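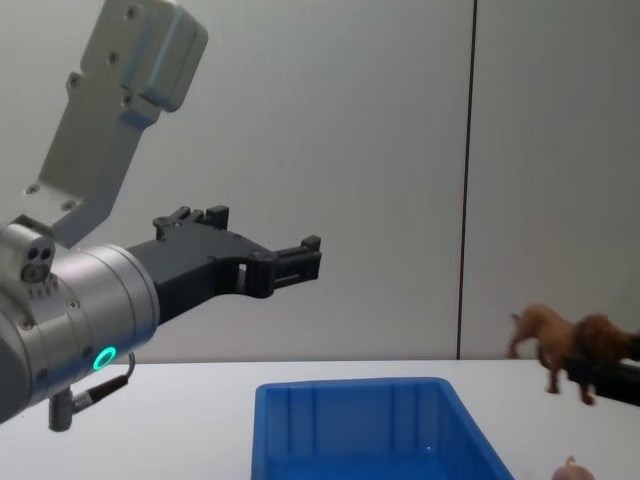 Ticket 107 - Dakau cell, left arm, handover faults
Status: monitoring
Opened: 8/22/26

Symptom: left arm stops with "grip not confirmed" during the toy handover. The right arm presents the figurine fine, left arm moves in, then faults before the jaws close. 23 faults in 81 cycles on the morning run. The ring on the left wrist stays green through all of it, so don't go by the LED!

Checked first: jaw travel, fingertip bolts, air gap between the pads at full open. All good. Swapped to the spare fingertips anyway (the ribbed black ones from the Montoya drawer) and got the same fault.

Then the fun part. I jogged the wrist slowly with the signal log open, and the grip signal dropped every time the wrist rolled past 20 degrees. It's the short black cable under the wrist, the one with the grey connector plug. Wiggle the plug by hand with the arm parked and the signal drops in exactly the same way - so satisfying to see it on the log after two hours of staring at jaw settings.

Fix: reseated the plug, gave the loop a little more slack, reran the handover over the blue bin. Zero faults since.

Still to do:
- order a replacement cable from Tronitz, same length as the February one
- repeat the roll test on the right arm
- add "wiggle the plug" to the Ollilley startup sheet

Leaving this open until the new cable is on. Please log any fault here, even a single one, with the wrist angle if you can grab it.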